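The simulator is finally earning its disk space

I rent a bench at the shared workshop in Musville, and for most of the winter the only thing on it was a gearbox in pieces. My own arm is a six-joint kit I've been calling Trelau, after the street I lived on when I ordered the first motors. It has been through two shoulders and three wrists. In June I decided to stop cutting aluminum for a while and do the software side in simulation, on the desktop at home, and this post is where that has got to.

The goal is small. I want an arm to pick up a hand tool from a table and put it in a bowl, wherever the tool and the bowl happen to be. If I can get that to work at all on a screen, I'll think about moving it to Trelau.

I didn't model my own arm first. The kit has no decent model files and the ones I drew are wrong in the elbow, so I started with a Franka, which has a model that plenty of people have already debugged. The rooms and the objects come out of a package called Enska. It gives you a kitchen, some furniture and a folder of household things to scatter around. My own code, the part that decides where to put the gripper, is called Laing. It was 2,752 lines when I last checked and a good third of that should be deleted.

Setup took three evenings. The first went on graphics drivers. The second went on finding out that Enska measures in meters and my object list was in millimeters, so the bowl loaded at the size of a stadium and everything else fell inside it. On the third evening things sat where they were supposed to sit. 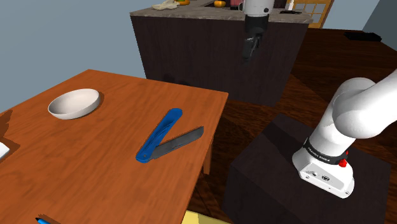
The folding knife has been the hardest object by a long way. It has a joint in it, so the simulator treats it as two bodies and a hinge, and the angle between handle and blade can change when the fingers close. My first planner picked a point halfway between the two parts, where there is only air. I now have it look for the longest solid piece and grip across that, near the middle. For the knife this means the handle, most of the time.

The bowl is easier because it is round and I only need to be over it. The trouble there is the rim. If Laing lets go too low, the fingers clip the edge and the bowl slides. I raised the release height by 12 millimeters and the sliding mostly stopped, though a knife dropped from that height sometimes bounces back out.

I run the tests overnight in batches of 275, with the objects moved a little each time. One batch takes over four hours on my machine with rendering turned on. With rendering off it's much quicker, but then I can't see why a run failed, and the log by itself has not been much help. For now I render every failed run a second time and watch those with breakfast.

The other time sink was friction. The default values made the tabletop behave like ice, and a light touch would send the knife off the far side. I tried to measure the real thing by tilting a board on my bench with a steel rule on it until the rule slid, and used that angle to work out a number. It's crude but the results look more like what I see at the workshop.

Costs so far: a used graphics card, and nothing else. Trelau had eaten 800 dollars by the time I put it aside, most of it in motors and bearings, so a month of breaking things on a screen has been a relief for my bank account.

Next I want to fix the elbow in my own model and load it into the same room. The reach is shorter than the Franka's, so the table will have to come closer. I also need to redo the gripper, as my fingers open in an arc and Laing assumes they move straight in and out. I'll post the grip code once I've cleaned out the parts that don't do anything.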